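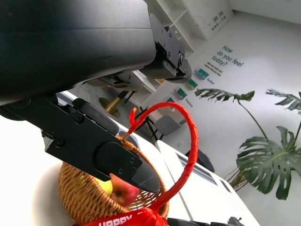
Week 2: Who owns the recording?

Welcome back, everybody! Before we get into royalties, please keep two things apart in your heads: the song (words and tune) and the master (the recording of it). Our band Skikside wrote their own songs, but Sorska paid for the studio, so Sorska holds the masters for 15 years.
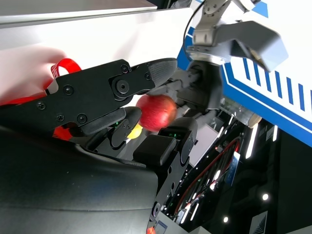
The band still gets paid as writers, of course, and at a 14 percent royalty on sales once the advance is earned back (slowly, I'm afraid). Read Gilang Ismail's contract notes for next time.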